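The Pouch Inventory
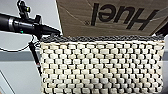
The woven pouch, with the Huel box standing behind it.

The apartment at 13 Tremari Street had to be cleared by noon on the tenth day, and Jolanta Duda had divided the work by room. The study was hers. The kitchen went to Eduardo Ocampo, who had been the old man's neighbor for most of his life there and knew which drawers stuck. The hall closet was assigned to Yanti Entili, who did not know the family and was paid by the hour.

Sándor Csonka had left instructions. They ran to five typed pages and were held together with a brass clip. Section 1 covered keys. Section 2 covered the water shutoff. Section 3 was headed "Containers" and was the longest.

"A container is to be recorded before it is emptied," it read. "Record the outside first. Record the rim. Do not shake."

Jolanta read this aloud in the hall. Eduardo said Sándor had been an inspector of packaging for Rasside until he retired, and that he had once sent back a shipment of egg cartons over the angle of a hinge.

"Did he win?" Yanti asked.

"They changed the hinge."

The pouch came out of the closet in the middle of the morning. It had been on the upper shelf between a folded card table and a stack of road maps. Yanti carried it to the study and opened the record book to a clean line. Under "Type" she wrote pouch, woven. Under "Color" she wrote cream-white, rim gray. Under "Surface" she wrote raised tabs, rectangular, set in rows, each row offset from the next like bricks. Dark gaps between. The form had a field for "Pattern, if any," and she wrote see above.

"He wouldn't have liked 'see above,'" Jolanta said.

Yanti crossed it out and wrote basket weave or brick.

"He wouldn't have liked 'or.'"

Yanti left it.

The field for "Contents" stayed blank. The instructions gave the order of work as outside, rim, weight, contents, and the scale was in the kitchen, where Eduardo was using it on the flour canisters. Jolanta went to get it. He told her it would be free when he had finished the row. She stood and waited. The canisters had labels in Sándor's printing, with the date of filling and the initials of the person who had filled them. All the initials were S.C. except on the rice, where they were C.M.M.

"Who is C.M.M.?"

"Cherry Mae Manalastas," Eduardo said. "She rented the back bedroom for a while. She worked nights at Castillo, the laundry."

"She's in Section 3."

He put down the canister. Jolanta found the paragraph. It was the last one in the section and had been added with a different typewriter ribbon.

"One woven pouch, property of C. M. Manalastas, left in February. To be recorded like the others. Not to be emptied. To be returned."

No address followed. There was a telephone number with one digit struck out and a different digit typed over it, so that it could be read as a 3 or an 8.

They weighed the pouch. Yanti entered the figure, then drew a line through "Contents" with the ruler, because the form said that a field left open would be treated as an error. Jolanta dialed the number with the 3 and got a tire shop in Brallatley. The man there was polite and had never heard of any Manalastas. She dialed the number with the 8. It rang for a long time and then a woman answered.

"I am calling about a container," Jolanta said, and heard how it sounded. She started again. She gave her name, and said that she was Sándor Csonka's niece, and that he had died.

The line was quiet. A washing machine was running somewhere behind the woman.

"Did he keep it on the shelf?" Cherry Mae asked.

"The upper shelf. Hall closet."

"He said he would. I told him he could use it for the maps and he said it wasn't rated for maps."

Jolanta wrote this down in the margin of the record book. There was no field for it.

"Did he open it?"

Jolanta looked at Yanti, who turned back through the earlier volumes. Sándor had inspected his own closet every year. The pouch had its own line in each volume, in the same printing, with the weight. She ran her finger down the column. The weight was the same every time, and it was the same as the figure she had just entered.

"No," Jolanta said. "I don't think he did."

"There's fifty dollars in it," Cherry Mae said. "I was short on the last month and he wouldn't take it. So I left it in there for him. I thought he'd find it when he emptied it."

Jolanta looked at Section 3 again. Not to be emptied. To be returned.

"I can mail it to you," she said.

"How much is the mailing?"

"I would have to check. I have the weight."

Cherry Mae laughed, then had to put the phone down for a moment. When she came back she gave an address in pieces, spelling the street, and Jolanta read it back to her. It was a two-hour drive. Cherry Mae said she had the afternoon free and knew where the building was.

Jolanta asked her to come before noon on the tenth day and then remembered that it was the tenth day. She said they would wait.

Yanti turned to the column headed "Disposition" and wrote held for owner. Eduardo came in to ask if the scale was needed again. It wasn't, and he took it back to the kitchen and went on with the sugar.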